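Visit Report: Drusent Open Day, Bruslow
Robotics and Automation, Year 2 Group Project
Submitted by Group 4

1. Background

Our project looks at how robot arms are being taught to do kitchen jobs. As part of it we went to the open day at the Drusent workshop in Bruslow on 2018-06-10. We wanted to see a demonstration at close hand and ask about the parts the brochure leaves out, mainly the cost, the training and what goes wrong.

2. The visit

The workshop is on the Emberg estate, 35 minutes by bus from college. Visitors were taken round in small groups. Our guide was Tanner Ouellet, who also ran the demonstration in the afternoon.

The first stop was the bench where grippers are put together and tested. Each pair of fingers is opened and closed 800 times before it goes on an arm. The second stop was the store room, which we were only allowed to look into from the door.

3. The demonstration

The arm on show is called Landry. An operator steers it by hand with a second, smaller arm, and every run is saved. Drusent had 3,015 saved runs on the day we went and told us a new task can need up to 3,000 of its own. We had guessed far fewer in our project plan, so that section has been rewritten.

The tasks were moving a cup, stacking a bowl on a plate and lifting a lid by its knob. We watched two of the three. The lid task was put off while another group had its turn and we had to leave for the bus.

The wrist camera view was on a monitor beside the bench. It looks down past both fingers, and we found it easier to follow than watching the arm itself. Clear plastic and glass lids give bright reflections in this view, and we have added lighting to our list of things to test.

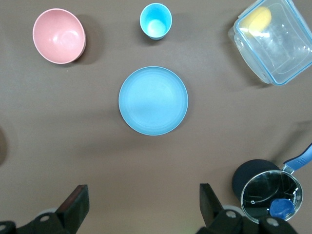 Tanner Ouellet told us that plates are harder than cups, as a flat rim leaves the fingers very little to get hold of, and that we should start our own tests with a cup.

4. What we will use

We will keep to one object at first and save every run, including the failed ones. The college arm has a shorter reach, so the test area will have to be smaller. We still need to ask Drusent whether we may quote their run numbers in the final report.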